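Teaching by Demonstration: Hand Guidance and Remote Control in the Estdale Programme
Speaker notes, September 2024
Speaker: Eluned Rees
Length: 30 minutes, with questions taken at the end

Opening

Good afternoon, and thank you to the organisers for the invitation. I am speaking on behalf of the demonstration group at Estdale. My colleagues Karthik Jayasinghe and Mitali Barua prepared much of the material, and Sang-wook Baek will join me for questions.

The subject is a narrow one. When a person wishes to show a robot arm how to carry out a household task, there are two common ways of doing so. The person may take hold of the arm and move it, or may stand apart and drive it through a controller. I shall describe our practice with each, and then say where our opinion stands at present.

(Pause. Check that the microphone carries to the back row.)

Slide 2. Terms

A demonstration, for our purposes, is one complete recorded attempt at a task by a human operator. It has a beginning, an agreed end state and a label. An attempt which is abandoned is still kept, but under a separate label. Piyumi Siriwardena introduced that rule in May, and we have held to it.

Hand guidance means that the motors are set to yield and the operator moves the arm directly. Remote control means that the operator holds a device and the arm follows its motion. In our case the device is the Mivus handset, built in our own workshop.

Slide 3. Hand guidance

New operators take to hand guidance quickly. They can feel the weight of a drawer and the point at which a catch gives way. Very little instruction is required before the first usable recording.

There are difficulties, and the audience should hear them plainly. The operator's arms and shoulders are in the camera view, so the pictures recorded during teaching differ from those the robot will have when it works alone. Operators also tend to push the arm from whichever side is comfortable, and this brings in elbow positions that the arm would not otherwise adopt. We now ask for two passes: one by hand, to establish the path, and one played back by the motors with the operator standing clear. Only the second pass is used for images.

(If time is short, omit the remark on elbow positions.)

Slide 4. Remote control

Remote control keeps the person out of view, and the commands are recorded in the same form in which the robot will later issue them. For that reason most of our current collection is made this way.

The cost is in training. An operator using the Mivus handset feels nothing of the contact between gripper and handle, and must judge it by eye. Early recordings show long hesitations just before contact. These hesitations are learned along with everything else, and a policy trained on them will stop in front of a door and wait – a fault that took us some time to trace to its source.

Our present guidance to operators is as follows.
Approach slowly, but do not halt within a hand's width of the handle.
If the grip is poor, open the gripper, withdraw and approach again.
Do not correct a poor grip by dragging.
Finish every recording with the arm clear of the door.

Slide 5. The Gastmont set

The Gastmont set is our collection of kitchen door and drawer tasks. It holds 300 demonstrations, of which 105 were made by hand guidance and the remainder by remote control. Each was reviewed by a second member of the group before being admitted.

Reviewers were asked to judge one matter only: whether a person who had never met the task would understand from the recording what was intended. Ms Barua has argued that this is a better test than speed, and the group has accepted her view. Several of our fastest recordings were set aside under it.

(Acknowledge here the Munshi bursary, which supported the reviewers' time.)

Slide 6. Work in simulation

A good part of remote demonstration can be practised in simulation before an operator is given charge of a real arm. The handset is the same and the commands are the same. A door struck at the wrong angle does no harm to anyone's kitchen. For refrigerator tasks in particular, we ask operators to think about where the gripper must be in relation to the handle and the edge of the door, and to plan the withdrawal before they begin the approach.

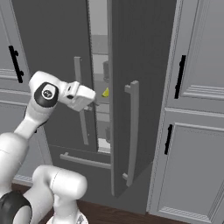 Can demonstrations made in simulation take the place of those made on a real arm?

For learning the order of the steps they serve well, but contact and friction still have to be taught on the real machine, and we would not release a policy that had never been shown a real door.

(Allow a moment before moving on. This point is often raised again in discussion.)

Slide 7. Choosing between the two methods

Our advice depends upon the task. Where success rests on touch, as with a stiff catch, we begin with hand guidance. Where it rests on sight, as with reaching past one object to take another, we use remote control from the outset. Mixed sets are acceptable provided that every recording states its method. We did not always record this, and Mr Jayasinghe spent many hours restoring the information from the session notes.

I would add a word about operators themselves. A tired operator produces untidy demonstrations and seldom notices. We limit each sitting and require a break between tasks. We also vary the people. A set taught by one person carries that person's habits, including which side of a handle he or she prefers to grasp.

Slide 8. Matters still open

We do not yet know how best to use abandoned attempts. They plainly contain something of value, in that many show a sensible recovery followed by an unrelated error. Dr Siriwardena is preparing a scheme for marking the useful portion of each.

We should also like a handset that gives some sense of contact. Mr Baek has a trial version under test and will answer questions on it, within the limits of what has been settled so far.

The operator guidance is available in print at the side table, and colleagues are welcome to take a copy. I shall now ask Mr Baek to come forward, and we will take the first question.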